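Verance Quilted Mattress Cover, double: review after 10 months

We bought the Verance cover in December to replace a cheap one that had gone thin in the middle. It was sold through Zonbridge and came in four days, folded flat in a plastic sleeve. There was a plain version for slightly less, but we went for the floral.

Fitting

The skirt is elasticated all the way round, not only at the corners. Our mattress is 21 cm deep and the cover goes over it with a little to spare. If yours has a thick topper I would measure first, as the skirt on ours would not take much more. One person can put it on. Start at the head end, do both corners, then pull it down. The seam on the second corner felt tight the first few times and has eased since.

Comfort

It is a light quilting and you should not expect it to change how the bed feels. Our mattress is a fairly firm Sellier and it still feels like a firm Sellier. The cover is not waterproof and does not claim to be, so it does not crackle when you turn over. In July it was warm under a cotton sheet, though no worse than the old one. In winter we were glad of it.

It stays put better than I thought it would. By the end of the week there is some slack at the foot, and a quick tug sorts it out.

Washing

The label says 40 degrees. We wash it once a month, on its own, in a Lakatos machine with a 7 kg drum, and it fills that completely. Ours spins at 700 on the bedding setting, which leaves it heavy. I now run a second spin. If it goes in at breakfast and out on the line by 10 it is ready to go back on by evening in decent weather. Indoors over a door it takes until the next day, and the skirt is the last part to dry.

It shrank a touch on the first wash and has not moved since. The colours have kept well. There is slight bobbling on the side where I get in and out. One line of stitching came loose near a corner in the spring and I sewed it back by hand in five minutes.

Delivery and returns

My first order was the wrong size, which was my own mistake. Zonbridge took it back, but I paid the postage and the refund took nearly three weeks. The size chart is on a separate page from the order button. Check it before you pay.

Would I buy it again?

Yes, at the sale price. At full price I would look at what else was about. The fit and the wash results are good, the stitching is average, and the pattern is a matter of taste. Four out of five. 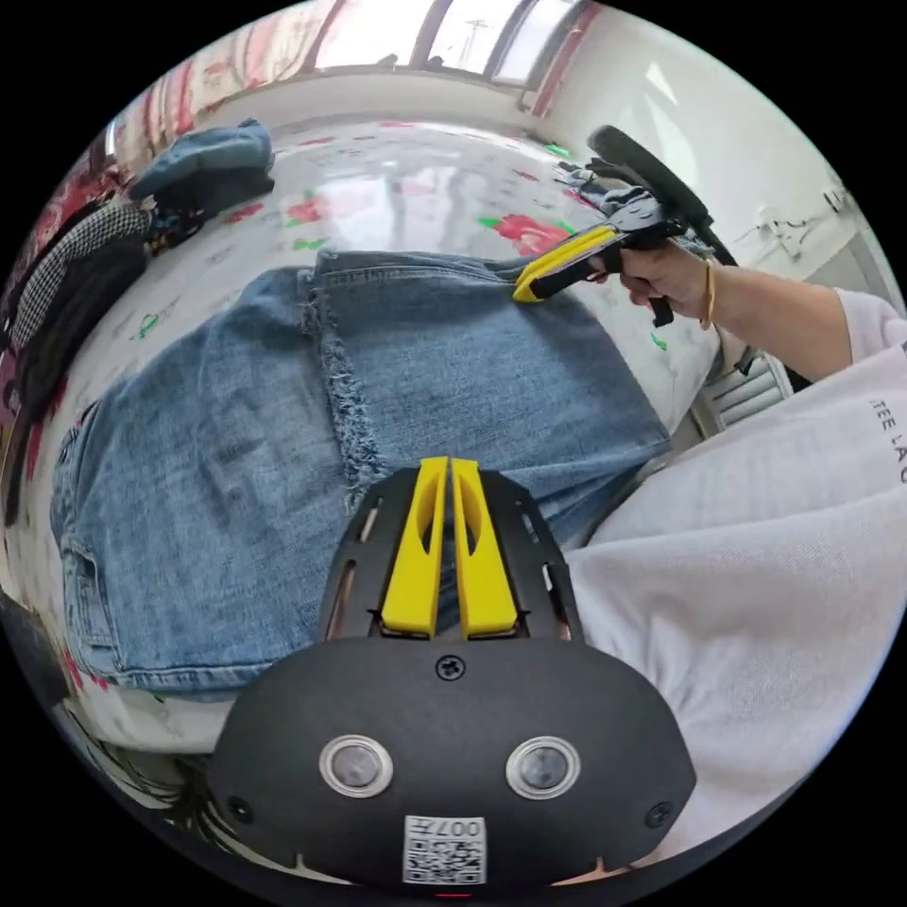
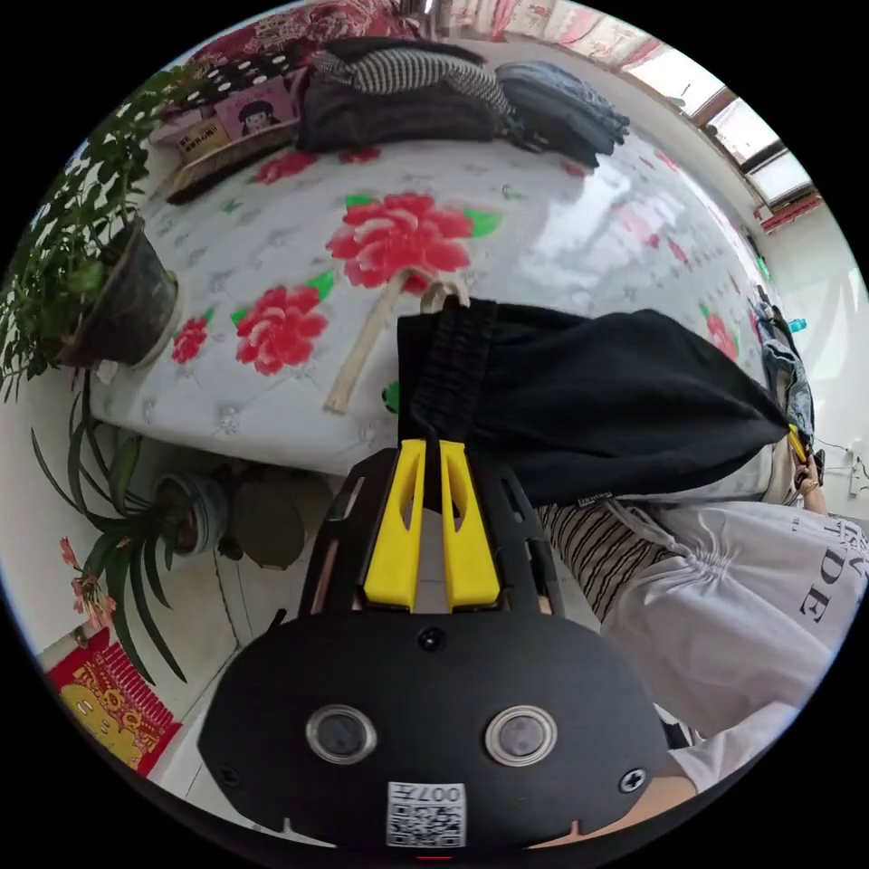
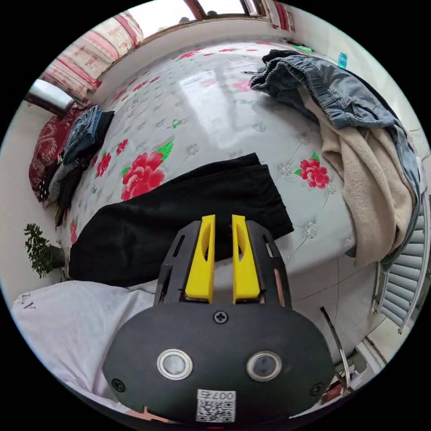 On the bed. The first photo shows the rose print with a pair of jeans on top.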